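How I Move a Little Bitcoin Into Cold Storage (Without Losing Sleep)

By Aniela Brzozowska
July 2, 2025

I put this off for way too long. My coins sat on an exchange for most of a year while I told myself I'd deal with it next weekend, and then in February my exchange, Skuvine, froze withdrawals for eight hours and I spent the whole evening refreshing a login page. By the time it came back I had already ordered a hardware wallet. So if you're in the same boat, let me walk you through how I do it now. You don't need to be technical, I'm certainly not!

Before you start

You'll need a hardware wallet (mine is a Sadico, but the steps are much the same with the others), a computer you trust, a pen, and the paper card that comes with the device. Give yourself a quiet hour. My friend Zuzanna tried to do hers during her kid's birthday party and had to wipe it and start over.

Buy the device straight from the maker. Secondhand ones are cheaper, sure, but I wouldn't touch one for this.
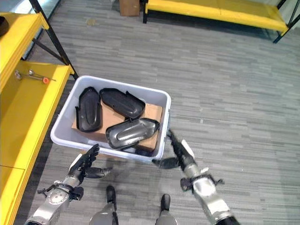 Step 1: Set up the device

Plug it in and install the maker's app. Type the web address in yourself and skip the search ads, where the fake copies like to hang out. The app will probably want to update the firmware first. Let it, and don't unplug anything while the bar is moving.

Then pick a PIN. Please, no birthdays. Mine will erase itself after too many wrong guesses, so choose something you'll remember when you're tired.

Step 2: Write down your recovery words

The device shows you 24 words, one at a time. Write them on the card in order, in clear block letters. Don't take a picture of them, don't put them in your notes app, don't email them to yourself (I know, I know, it's so tempting). Anyone who has those words has your coins.

When you're done, the device quizzes you on a few. I read the whole list back twice anyway, and I caught a mistake the second time – I'd written "court" where it said "count".

Step 3: Send a tiny test

In the wallet app, hit Receive and you'll get a long address. Check that the one on the device screen matches the one on your computer. I compare the first 4 characters, the last 4, and a chunk in the middle.

Now go to your exchange, paste the address in, and send the smallest amount it allows. My test was 2187 satoshis over at Cenau, where I keep a second account with a very low minimum. The fee felt silly next to that amount and I'd still pay it again.
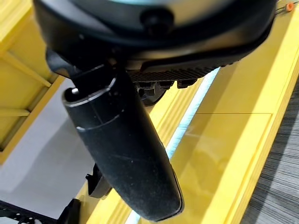 Go make coffee while it confirms. Sometimes it takes ten minutes, sometimes it's a lot longer if the network is busy, and staring at it doesn't help (I've tried). Once it shows up, you could stop there, but I like to do one more thing. I wipe the device, restore it from my written words, and make sure the test coins come back. It's a scary button to press the first time! Better to find a bad backup with pocket change on the line, though.

Step 4: Send the rest

Same steps, bigger number. Check the address on the device screen again, even though you checked it before. I split mine into two transfers for my own nerves.

Step 5: Store the words somewhere sensible

Keep the card away from the device. Mine is in a sealed envelope at a relative's place, and I have a stamped metal copy too, in case of fire. Tell one person you trust that it exists, without handing over the words.

And do save your withdrawal records from the exchange before you close anything. I needed mine at tax time and it took three emails to get them.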